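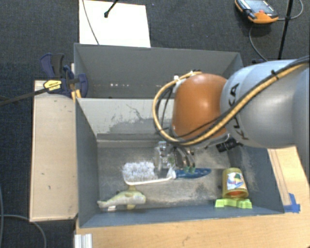
Sirko 4 is out, and the grasp planner finally gets some love

I've been waiting to write this one up! Sirko, the open grasp planning package a lot of us use for bin picking, got its version 4 release this month, and I've spent most of my evenings since then poking at it (my dinner got cold more than once). The short version: if you pick mixed stuff out of bins, go get it.

The big change is in how the planner scores a grasp. The old one looked at the object first, picked a nice spot to grab, and only then asked whether the arm could get there. You can guess how that went near a bin wall. Version 4 checks the walls, the fingers and the arm's joint limits all together while it's still ranking candidates, so the pretty but impossible grasps drop out early. It looks at up to 400 candidates per pick, and on my desktop a full plan comes back in 183 milliseconds. I used to have time to sip my coffee.

Handles are where I notice it most. A scrubbing brush lying on its back, bristles up, used to drive the old planner a little crazy, with half of its favorite grasps aimed straight into the bristles. The new segmentation model splits an object into parts and scores each one separately, and you can tell it to stay away from anything soft with one line in the config file. Cups get similar treatment, with rim grasps and side grasps ranked on separate lists.

Everaldo Conceição, who looks after the planner code at Sodance, told me the rewrite started as a bug fix. "I wanted to change one collision check," he said, "and then I was deleting whole folders." I know that feeling so well.

There's also a new replay tool from Vilmos Gál, and I think it may end up being everybody's favorite part. You load a log, scrub back to the moment a pick was chosen, and see every candidate with its score and the reason it lost. You can change a weight right there and rerun the ranking without touching the robot. I found two bad settings of my own in the first hour, one of them a gripper width I must have typed in wrong ages ago. Oops.

A few grumbles. The old config files don't load, and the converter skips custom gripper shapes without a warning, so check yours by hand. Clear plastic is still hard on the depth side. And the install wants 80 gigabytes free if you take all the sample logs (you can say no to those, and I did the second time).

The code and the release notes are up on the Sirko project page now. Support for two arms sharing one bin is planned for the next version, and I'll be first in line.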